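Cirnenville Parents Board > Home and Storage
Topic: Toy rotation, does it work in a small apartment?

marla_k
We're in a two bedroom and the toys have taken over. I read you're supposed to keep a few out and swap them every couple of weeks. Anyone stuck with it?

pdxtom
We did it for almost 320 days and quit. The kids knew which closet the rest was in. Just own less.

FOmerovic
I disagree with Tom. It works if each basket is small. We keep 4 in the hall closet and one out, and they switch on Friday after dinner. Wicker holds up better than the fabric bins from Janevski, which sagged by July.

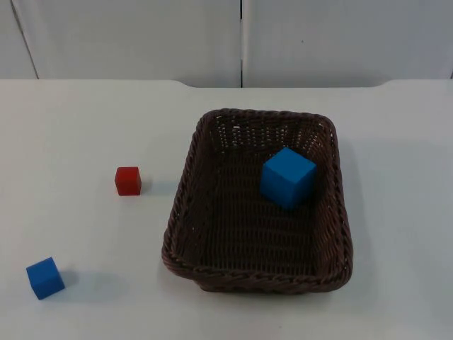
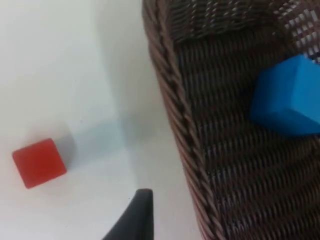
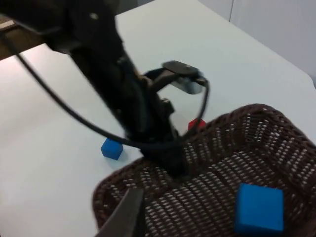

Woven basket on the white table, all three pics.

marla_k
Thanks Fatos. Does wicker snag on clothes? My youngest drags everything down the hall.

FOmerovic
A little at the rim at first. I went over ours with fine sandpaper and it quit.

june_bugg
I wouldn't do wicker with a toddler. Ours pulled strands out and chewed them. We have the plastic Dasano tubs with lids. Ugly but they go in the bathtub to get washed.

pdxtom
Lids are where it falls apart. Two weeks and the lids are under the couch.

june_bugg
Ours don't come off that easy. Maybe you had the Feton ones?

pdxtom
Feton, yes. Still say get rid of half first. We took two bags to the church sale and they never asked for any of it.

marla_k
I'm going to try two baskets and a donation bag. Does anyone split up the building sets or do those stay together?

FOmerovic
Together. Don't split sets, you'll be hunting for pieces every night.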